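Trois mois avec le fer à repasser Sirko : mon avis de couturière du soir

Il faut que je vous raconte d'où je pars, sinon vous ne comprendrez pas mon enthousiasme. Pendant des années, j'ai repassé mes coutures avec un vieux fer hérité de ma tante, lourd comme une enclume, qui crachait du calcaire sur tout ce qui était clair. Alors quand mon amie Zamfira m'a prêté son Sirko pour un week-end, vous imaginez bien que j'ai eu du mal à le lui rendre ! J'ai commandé le mien en juillet, 58 euros, port compris.
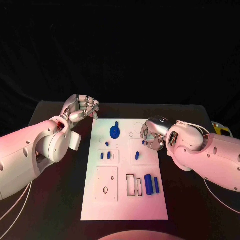 La première chose qui m'a plu, c'est la pointe. Elle est fine, vraiment fine, et elle se glisse dans les angles de col et entre les boutons sans marquer le tissu. Sur une popeline de coton, un passage suffit. Sur le lin, il faut insister un peu et humidifier avant – je garde toujours un petit vaporisateur à portée de main, vieille habitude. La vapeur part vite, même si je l'aurais aimée un peu plus généreuse pour les gros lainages (mon manteau d'hiver m'a pris toute une soirée, et deux théières).

Le cordon, parlons-en. Il est souple, il pivote bien, mais il est court ! Chez moi la prise est derrière le buffet, et j'ai dû ressortir une rallonge. C'est mon seul vrai reproche, avec le bouchon du réservoir, qui est minuscule et qu'on referme mal avec les doigts mouillés.

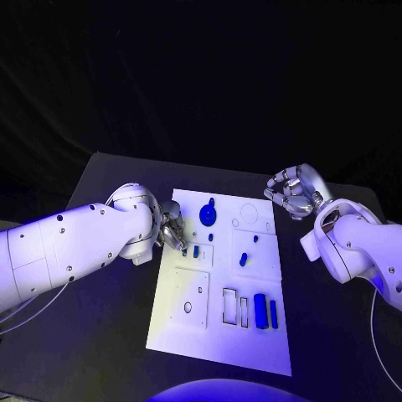 J'ai aussi essayé le Ruvex de ma voisine Miroslava, dans la même gamme de prix. Il chauffe plus fort et son réservoir est plus grand, c'est vrai, mais la semelle accroche sur la viscose et j'ai bien failli abîmer une manche. Pour les draps et les nappes, prenez le Ruvex sans hésiter. Pour la couture, les ourlets, les petites pinces de poitrine qu'il faut coucher bien à plat, je reste fidèle à mon Sirko.

Côté entretien, je le vide après chaque séance et je passe un chiffon doux sur la semelle encore tiède. Pas une trace de calcaire pour l'instant, et pourtant l'eau est très dure par ici. Je lui mets quatre étoiles sur cinq, la cinquième attendra un cordon plus long.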